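Notebook – bimanual stem handling, vase insertion
March, entry started 09:40

Carrying on from the last entry. The aim this week is still to find out whether the two-stage grasp (pinch low, re-pinch high, then insert) is better than a single grasp, or whether the gain in the first batch came from the order in which the trials were run. Cristian Rivadeneyra thinks it was the order. I am undecided.

Policy under test is Drevis, checkpoint at 70 thousand steps, same weights on both conditions. The only change is the waypoint head: off for single grasp, on for two-stage. Training set is the 300 demonstrations from the Losell set, with the near-duplicates left in. I had wanted to prune them first but that would have made the comparison with the February numbers useless.

Changes to the set-up since last time:

Homing redone on both arms. Left was out at the wrist roll joint, by enough to matter when the fingers are close to the stems.
Gripper closing force reduced by one step. The old setting was bruising the wire inside the stems and after a day they no longer hung straight.
Room lights on for all trials. The table is glossy and the reflections shift with the ceiling lights, so no more mixing of lit and unlit runs. 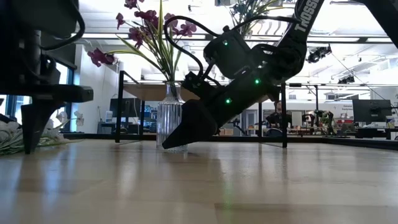

Approach angle is the thing I keep coming back to. With the gripper coming in steep, the fingertip clears the rim but the wrist cabling has to go somewhere, and the planner has no model of the cables at all. With a shallow approach the cables are fine and the lower finger gets too near the table. I have set the floor limit at 2 mm for now and will look at the contact log before lowering it. Cristian wants the cable volume added to the collision model as a plain swept tube. Crude, but it would do.

11:15. Calibration check passed on both sides. Ran the slow sweep twice, no faults logged.

Notes on method, mainly for whoever repeats this. Each trial begins with the stems laid flat. The operator resets by hand and does not look at the condition sheet, which is shuffled in blocks by the Khumalo script. A trial counts as a success only if the stems stay in the vessel after the gripper opens and withdraws. Stems in but vessel tipped is a failure. Stems resting on the rim is a failure, although the February sheet has at least one of these marked the other way and I have asked for it to be rechecked.

Clutter is part of the design. The distractor objects stay on the table in both conditions and are moved between blocks, never within one. The February batch did not hold to this and I suspect it explains part of the spread. 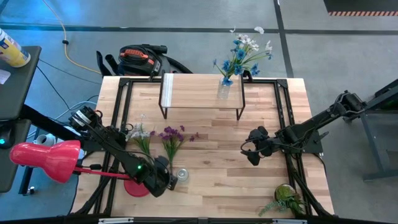

Head view, clutter layout: shelf with vase at the back, purple bunch at the left gripper beside the glass jar, red lamp near left.

13:50. First block done. The failures in the single-grasp condition look alike from the logs: the bunch rotates in the fingers during the lift and the stem ends arrive off to one side. Two-stage corrects for it when the second pinch lands, and makes it worse when it doesn't. So the mean may come out nearly level while the two conditions fail for different reasons. Worth reporting separately whatever the totals say.

Latency from the Drekard node was steady until the last part of the block, then went up. Restarted the node. Trials after the rise are flagged in the sheet and I will run the analysis with and without them.

Wrist streams next. The policy takes both wrist views and the head view, and I want to know how much of the rim localisation depends on the wrists. Clear glass is the hard case. Depth is no use on it, and in colour the edge comes and goes with the glare.
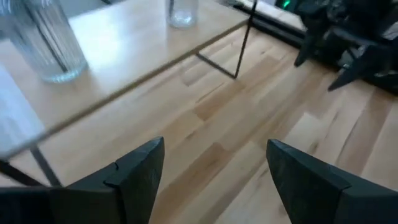
Masking test: wrist inputs replaced by their mean frame for the final 700 ms before release, everything else left alone. If the release point hardly moves, the head view is doing the work and the wrist views can be dropped at that stage, which would help with bandwidth. If it scatters, they stay. My guess is scatter in depth along the approach and very little sideways.

Cristian's objection is that a mean frame is itself out of distribution, and a bad result might only show that. Fair point. Second variant added, with the last real frame held in place of the mean. Both go in the same shuffled block.

16:30. Masking block half done, stopping there. Left gripper reads slightly open at full close, so that needs looking at first thing.

To do:
Recheck left finger zero.
Tube model for the wrist cables (Cristian).
Correct the February sheet, rim cases.
Split failures by rotation and by missed second pinch.
Remaining masking trials, same light setting.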